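# Can a robot tidy a desk yet? My notes, 10th September

Short version, sort of. Long version below, typed fast, dinner is on.

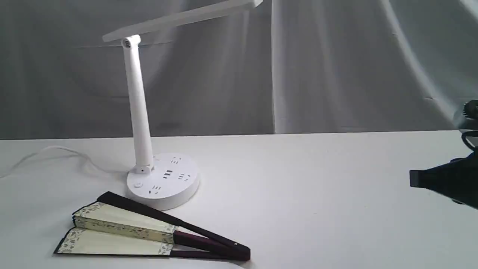
## The chore I keep coming back to

Clearing a desk. Not laundry, not dishes, everybody does laundry and dishes. I mean the boring stuff. Put the lamp back where it goes, close the fan, put the fan away, coil the cable. I do it every evening without thinking and it takes me less time than finding my slippers.

For a gripper it's a pile of separate problems. The lamp is white. The table is white. The cable is white too, and thin, and it wanders off across the table in a loop. I can barely pick that cable out myself, mostly I see its shadow. Now do that with a camera and then close two fingers on it.

And the lamp is a lamp plus a power strip, sockets right in the top of the base. So where do you grab it? Pole is the obvious handle. But the pole is hinged at the bottom and the head is hinged at the top, so pull on the pole and maybe the lamp comes along or maybe it just folds. Base is thick and round and smooth. Two hands, easy. One gripper, hmm.

## The fan is worse

I would have guessed the fan was the easy one. Light, flat, lying right there partly open at the front. Nope.

Closing a folding fan is a thing your fingers know. Hold the pivot end, sweep the outer stick round, pleats fall in on their own. Except when one doesn't, and then you feel it and back off before the paper creases. That "feel it and back off" is the whole chore. Force sensing is better than it was, sure, but paper gives you almost nothing to sense until it's too late.

Picking it up flat off a table is also annoying. Same trouble as a coin or a credit card. Best bet is the outer stick that sits up a bit off the surface, get a fingertip under there. A person finds that gap without looking.

## What I've seen work

I went through a bunch of demos over the summer plus the two things I've seen in person. Very unscientific.

- Pick up a solid thing, put it in a bin. Fine. Boring now. I watched the Wovine arm do 80 in a row and only drop 8, and the drops were mostly the same slippery bottle.
- Wiping a flat surface. Pretty good, if you clear the surface first. So who clears the surface.
- Cables. Bad. The Trandov clip everybody passed around has a nice coil at the end but it cuts twice before you get there.
- Anything that folds or hinges. Depends on the day.
- Plugging in a plug. Good when the socket is bolted to a wall or a bench jig. A socket on a lamp base that can slide around, much less so. I'd want one hand holding the base.

The shop-floor people are way ahead on that last one and they get there by cheating, in a good way. Fixtures. Every part comes in at the same angle, same spot, all day. My desk has no fixtures. My desk has a mug on it that was not there this morning.

## Slow is ok, to a point

People complain about speed and I don't care that much. If it takes 43 minutes to clear a desk while I'm out walking, great, take 43 minutes. What I do care about is having to come home and check. Half a job with a creased fan and the lamp on its side is more work than no job.

That's my test realy. Would I leave the room. Wiping, yes. Bin sorting, yes. Desk with a lamp and a paper fan on it, no, not yet, I'd be hovering the entire time.

## Money, quickly

The hobby arm I priced out in January was 400 for the kit, no camera, no mount. Gripper fingers extra if you want the soft ones. I want the soft ones. Matport had a mat to go under it that was supposed to help with glare and grip, havent bought it, kind of tempted. A mat that isn't white would help with the cable problem on its own, I think, so maybe just a dish towel.

Next I want to try the cable by itself. No lamp, no fan, dark towel, one end taped down. If that goes ok I'll untape it and see.

Oven timer. More later.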